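How to stitch a little booklet with an ordinary stapler

I make a lot of small booklets. Recipe collections, quiz sheets, a walking guide to Cendolcombe that I hand to anyone who comes to stay (whether they want it or not!). For years I thought you needed one of those long-arm staplers to get the staples into the fold, and I put off making anything thicker than a folded sheet of A4. You don't need one. A small desk stapler will do it perfectly well, and all you need besides is something soft to staple into.

It's the old trick with a bit of cardboard or cork, and I've done it so many times now that I can set it up while the kettle boils.

What you need

A small stapler with a base that swings right out of the way
Standard staples
Paper, up to 8 sheets of ordinary printer stuff, plus a slightly heavier sheet for the cover
A thick piece of corrugated cardboard, an old cork mat or a foam offcut
A bone folder, or the back of a spoon
A ruler and a soft pencil
Two bulldog clips
A sharp craft knife, if you want to trim the edge

My cardboard came off a parcel from Jullo, where I buy my paper, and it's so full of holes now that it looks like something has been nibbling it. When one patch gets too chewed up I move along to the next. Two layers taped together work better than one, particularly if your table matters to you.

Before you start: check your stapler opens

Most of them do, but not all. Hold the base down, lift the top arm, and keep going. Some have a little button or catch underneath and some need a firm pull. If yours stops halfway and won't budge, please don't force it, I've lost a perfectly good one that way and there's no mending a snapped hinge.

While you're in there, top up the staples. Running out on the second staple of the last booklet is deeply annoying.

Step 1: Fold the sheets

Knock all your pages together so the edges line up, then fold the lot in half. If you're using more than four sheets you'll get a crisper fold by doing them in small batches and nesting them afterwards. Run the bone folder along the crease, from the middle out to each end. The cover goes on last and wants folding on its own, with the grain if you can work out which way that is (bend it gently both ways, and the way that gives more easily is the way it wants to fold).

Step 2: Mark where the staples go

Open everything out flat with the cover facing up. The outside of the cover is where the staples go in, so that the flat backs show on the spine and the legs finish up in the centre spread. For an A5 booklet I put two marks on the fold, each 5 cm in from the ends. Keep the pencil very light. I measured properly for the first few and now I just use a strip of card with two notches in it, kept in the drawer with the staples.

Step 3: Clip it

Pop a bulldog clip on the top edge and another on the bottom, just off to one side of the fold. Sheets creep about more than you'd think, and a crooked inside page shows up horribly once the thing is closed. If the clips leave dents, put a scrap of paper under the jaws.

Step 4: Get the stapler ready

Work on something flat and plain so you can see your pencil marks. I like a white surface for this, and the only thing I keep within reach is the stapler. A small one is easier to line up on a fold than a big heavy office model. 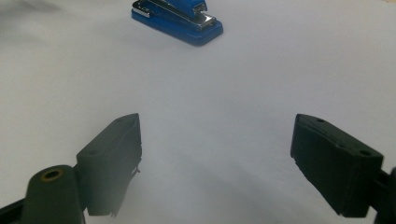 Step 5: Staple into the cardboard

Slide the cardboard under the fold. Swing the base of the stapler right back, rest the nose on your first pencil mark with the staple running along the crease, and press down hard with the heel of your hand. One firm push – don't tap at it. Do the second mark the same way.

Step 6: Lift it off and close the legs

Ease the booklet up off the cardboard, going slowly near each staple. Turn it over and you'll find the legs sticking straight up. Fold them inwards with the back of a spoon and press them flat. Not your thumb! I've done it with my thumb.

Step 7: Trim, if you fancy it

The inner pages will poke out a bit at the front edge. A metal ruler and a sharp knife, several light passes, and it looks much smarter. I don't bother for recipes.

If the staple crumples, your cardboard is probably too hard or you've got too many sheets. Take a couple out and try again on a fresh patch.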